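Halier: the wearable gripper build, your questions answered
Last updated 2023-04-13

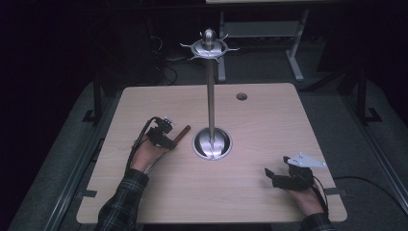 Both grippers on, peg in the right one, steel stand in the middle of the table.

I get a lot of the same emails about Halier, so I finally put the answers in one place. If you want the full build log it's on the project blog, and it's long and rambling and has all my wrong turns in it. This page is the short version (well, shorter).

What is Halier?

It's a pair of grippers you wear on your hands, plus a small robot arm that's supposed to learn from what you do with them. I wear the grippers, do some little job at the table, and everything gets logged: how far the jaws are open, where my hands are, what the head camera sees. Later the arm gets to have a go with the same style of gripper bolted on its end. I started it at home on the kitchen table and moved it to Prarkeo, the shared workshop I belong to, when the kitchen table was needed for eating.

Why not just drive the arm with a joystick?

I tried! I spent most of November doing it. I'm slow with a joystick, and the recordings were full of me stopping to think. With the grippers on I just reach over and do the thing, and one try takes a few seconds.

What's the job with the peg?

You pick up a short wooden peg in the right gripper and bring it over to the stand, and the left one is free to steady things. It sounds like nothing. Try it wearing oven mitts and you'll get the idea. The jaws only open and close, so if you grab the peg at a bad angle you're stuck with that angle until you put it down and grab it again. I like it as a task for exactly that reason, it makes you plan the grab.

Where did you get that stand?

It came out of a box of odds and ends at Prarkeo and I have no idea what it was in its first life. Round cup at the bottom, thin rod, a spoked disc and a knob up top. I cut the opening in the tabletop so the cup sits down in the wood, and it doesn't wander when I bump it. I do bump it. If you're building your own, use any upright thing you like, but fix it in place before you record anything. I lost a whole evening of tries to a post that was creeping sideways.

Isn't shiny steel a terrible choice for a camera?

Yep, kind of. The highlights move whenever my head moves, and the early tracking code hated it. Nusrat Sultana told me to cover it in matte tape, and she's probably right, but I wanted to see if the software could cope first. It copes better now that I turn the overhead light down. That's also why the room looks so gloomy in all my recordings.

How many tries have you recorded?

2,455 as of this update. I threw out some 600 of those, mostly ones where a cable snagged or the logger quit halfway through. The first batch of 1,000 was done with the old jaws and I keep it in a separate folder, because mixing old and new jaws made the arm's grabs much worse.

How much does it cost?

Less than you'd think for the grippers and more than you'd think for everything else. The printed parts are cheap, the motors and the sensors are where the money goes, and then you find out you need a better computer. I'm not posting a total, since half my parts came from swaps and scrap bins and you'd never match it. The parts list on the blog has everything you need to price it where you live.

Do I need a 3D printer?

You need to be able to get at one. The brackets are printed, and you'll reprint them a lot. I've changed the top bracket so many times that I stopped numbering the versions. If there's a shared workshop near you, ask what they charge for filament before buying a machine of your own.

Can it be wireless?

Not yet. Each gripper has its cable, and I run it back along the wrist and off to the side so it stays out of the way of the jaws. Battery packs are on the list. I built one and it was so heavy that my wrist was sore the next day, so it went in the drawer. Until I get that sorted: leave slack at the wrist, strap the cable before you strap the gripper, and check that you can reach across the whole table without it pulling.

Does it hurt to wear?

The first version did. It had a hard edge that dug in across the back of my hand. The strap is wider now and I can go a good while before I want a break. Long sleeves help too! I live in flannel shirts when I'm recording.

Will it fit small hands?

Nusrat's hands are a lot smaller than mine and she can run it, with the strap pulled all the way in and a bit of foam underneath. A proper small size is coming. If you print one scaled down in the meantime, don't scale the motor mount, or the motor won't go in. Ask me how I know.

What software does it use?

My logger is called Imai. It's a pile of Python that saves the gripper readings and the video together and lines them up by time. The part that trains the arm is called Drornico, and Nusrat wrote nearly all of it. Imai is ready to download. Drornico is still being cleaned up, so please don't email her asking for it, she'll put it up when she's happy with it.

So can the arm do it by itself?

Sometimes. It finds the peg fine. Picking it up goes well if the peg is lying somewhere near the places I usually put it, and less well out at the corners of the table. Carrying it over to the stand is where things go wrong. It likes to come in too low and hit the rod. I'm recording more tries with high approaches to see if that fixes it, and I'll post the results whichever way they go.

Can I use your files for my own project?

Please do. Change whatever you want. If you share your version, a link back is nice, and if you come up with a better jaw pad I really want to see it.

Can you build me a set?

Sorry, no. It takes me forever and I'd be awful at shipping. I'm happy to answer questions while you build your own, though. Send me a picture of where you're stuck and tell me which motors you bought, and give me 2 weeks or so to write back.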